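Notebook, Wednesday, June 13, 2018
Corner detector on dark cloth, wrist camera only
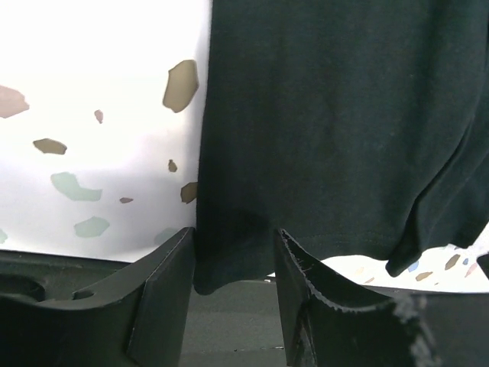 Carrying on from So-yul's notes on the grasp point picker. The overhead view is switched off for all of this, so the only input to the picker is the wrist stream. Question for today was whether the corner detector can be trusted on dark fabric over the terrazzo print, or whether we need the depth channel back before Thulani starts on the fold planner.

Setup as left by Meron. Picker branch is Maglaya, controller is the released Orix build, no local patches. I rebuilt both this morning because the message definitions had drifted and the gripper width was arriving as zero.

First problem was exposure. Auto exposure meters on the whole picture, and with nearly black cloth filling most of it the white surface goes to plain white at the top left. The picker then loses the chips there, which doesn't matter by itself, but the tracker uses them for its drift check and starts rejecting good poses. Locked the exposure at a lower value. The cloth then came out as one flat dark patch and the hem stitching vanished. Went back to auto and masked saturated pixels out of the drift check. Ugly but it works well enough to carry on.

Second problem, edges. The long left border of the cloth is easy, nearly straight, strong contrast against the pale surface. The lower-left corner is the hard one. It hangs past the white surface and over the dark strip below, so the contour is dark green on dark charcoal exactly where we want the grasp. The old threshold segmentation joins the two and puts the corner somewhere down on the strip. Faraji's gradient version does better because it can follow the hem line round, but it needs the stitching to be visible, see above.

Third, the fold on the right. The picker scores any convex tip in the lower half of the view, and the rounded flap at the bottom of the fold scores higher than the real corner. It has clean contrast with the surface on both sides, so I can see why. The pointed corner further right also gets a score, lower than the other two. Added a penalty for candidates with a long narrow shadow line running into them. Crude. It should really come from the layer reasoning that Thulani is planning, and I've marked it in the code so it gets taken out.

Fingers: the self mask was still the one drawn for the old tips. It left a thin rim of finger pixels on each side, and the right fingertip sits over the cloth, black on nearly black, so the rim was being read as a crease. Redrew the mask from the current calibration and grew it by 4 pixels. The crease went away. I left the worn grey patches inside the mask, obviously, but the blurred ones towards the base spill past the outline and may need a second pass.

Replayed the Greldale log through the new chain, 107 clips. Two crash the contour step with an empty array. Both have the cloth filling the view completely, so there's no border to follow. Put in an early return that asks the controller to back off and look again. Controller side of that isn't written.

To do
- So-yul: check the back-off request doesn't clash with the joint limit handling
- Me: second pass on the finger mask, then rerun the replay
- Faraji: can the gradient version run without the stitching if we feed it the left border as a prior?
- Ask Consolacion if the Terker viewer can show candidate scores over the stream, I'm reading them out of a text file at the moment
- Replay queue is capped at 1,000 messages and drops the oldest without a warning. Raise it or make it complain.

Branch pushed, not merged.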